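We Wash Too Much, and We Wash Alone

21 May 2018

When I came to Kaltley, the first thing I was shown in my apartment was the place for the washing machine. The agent was proud of it. There was a water tap, a drain, and a square of tiles for the machine to stand on. I said thank you and asked where the common laundry room was. She looked at me as if I had asked for the well.

In Plernel, where I grew up, there were 200 apartments in our block and one laundry room in the basement. You wrote your name in a notebook that hung from a nail. If you came late, the next person took your wet things out and put them on the table, and you were ashamed. I don't want to make this sound beautiful. The room was cold in January, the light went off after a few minutes, and there was always an argument about lint. But I have thought about that room very often since I left it, and my opinion is that we gave it up too easily.
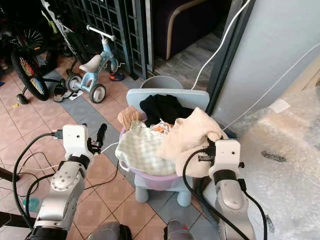

My first reason is the amount of washing. When the machine stood in the basement and I had one evening for it, I decided carefully what was dirty. A sweater worn for two hours went back to the closet. Now that the machine is seven steps from my bed, the decision has moved to the machine. Everything goes in. A basket like the lavender one, heaped with clothes and with a cream towel at its side, would have been for my mother the work of a whole week. In my kitchen I can fill such a basket between one weekend and the middle of the week, and I live with only one other adult. We are not dirtier than my parents were. We only have less distance to walk.

I know the answer to this, because my colleagues give it to me at lunch. They say that clean clothes are a good thing and that nobody is hurt by them. I am not so sure. Shirts get thin. Elastic dies. The water must come from somewhere and must be cleaned again afterward. And the time is not saved at all, although it was promised to us. Loading takes little time, this is true. Hanging, folding, matching socks and carrying the piles to the right closets take the same time as they always did, and now we do them more often.

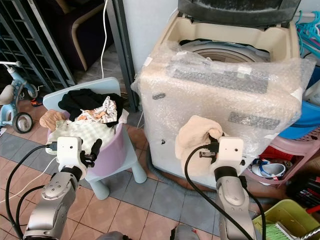 What a shared room asks from people

My second reason is more difficult to explain, and I ask the reader to be patient with my English.

A shared laundry room makes you deal with people you did not choose. On Umgate, where I live now, the building has thin walls, and I know the ringtone of my neighbor, the hour of his shower and the name of his dog. I have never learned what he does for work. In Plernel I knew less of the sounds and more of the people. I knew who worked at night because of the uniforms on the line. I knew that the family on the second floor had a baby before they told anyone. Some readers will say that this is terrible, that your underwear should not be information for the neighbors. I understand this. When I was sixteen, I carried my things down under a coat.

Still, there is something useful in the small embarrassments. A person who has touched your wet pajamas will usually lend you a ladder. You have both seen that the other one is ordinary. When there is later a serious problem, with the roof or the heating, you don't begin from zero.

My building had a meeting last year about the noise from the stairs. It was the first time that many of us spoke, and so the first thing we said to each other was a complaint. I don't think this is a good way to start.
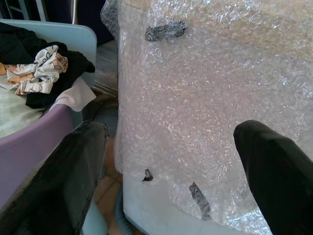
The price of the square of tiles

There is also money. The washing machine in my apartment cost me 717 with delivery, and it stands still for most of its life. The same is true in the apartment above and in the one below. If I imagine the house cut open, like a doll's house, I see the same machine on every floor, and nearly all of them are silent.

The space costs too. In a small apartment the machine takes the place where a table could be, or a bed for a guest. The Kröger bakery building at the end of my street is being changed into apartments now, and the plan on the fence shows a laundry closet in each one. It also shows a gym in the basement. So people are trusted to share a treadmill, but not a dryer. I find this strange.

I don't say that everyone should give away the machine. A family with small children needs it near, and an old person should not carry a heavy load down the stairs. I was also tired of the notebook on the nail, and on some evenings I was angry at it. But new houses could have both: a tap in the apartment for those who need it, and downstairs a good room with a window, strong machines, a long table for folding, and two or three chairs. The chairs are important. In Plernel we had only one, and it was always under somebody's basket.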